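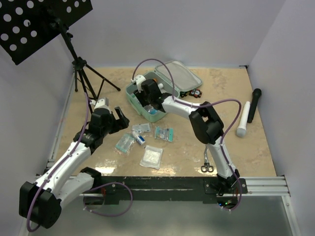 Thaddeus Ferreira: Heavy things go in the tub and flat things go against the lid. I have packed small cases the other way around and they tip backward when opened on a hard surface. Please say so somewhere on the page.

Noted, and added to the packing notes.

Packing Small Cases
Odbridge gallery, sheet 219

This sheet covers small hinged cases used for packets and other light goods. It goes with the Jiltel list, which gives case sizes and lining types. Large cases and soft bags are on separate sheets.

Open case with packets
Mint-green case, lid laid open, tub with rounded corners. The lid lining is light grey and mesh-like, with a pale green border. Packets on the tan table top.

Packing notes
Open the lid all the way before loading. A half-open lid can drop on the goods and shift the top layer.

Lay packets flat in the tub, long side parallel to the hinge. Start at the hinge and work toward the front. If a second layer is needed, turn it a quarter turn so that the seams do not stack up in one place.

Leave a gap of 2 millimeters below the rim. Packets that stand higher than the rim press on the lid and wear the lining. On a zipped case they also pull the teeth out of line at the corners.

Keep the lid side for flat items such as labels or a folded sheet. Per Ferreira's remark above, put no weight there. The Priko method allows up to 40 grams in the lid, but only with a strap fitted.

Close the case slowly and feel for resistance in the last part of the travel. If the lid springs back, open it again and remove one packet. Do not press down on the middle.

Terms
Tub: the lower half, which takes the load.
Lid: the upper half, lined or plain.
Rim: the edge where the halves meet.

Text checked against the Ó Dálaigh packing sheet in May. Corrections can be left in the comments.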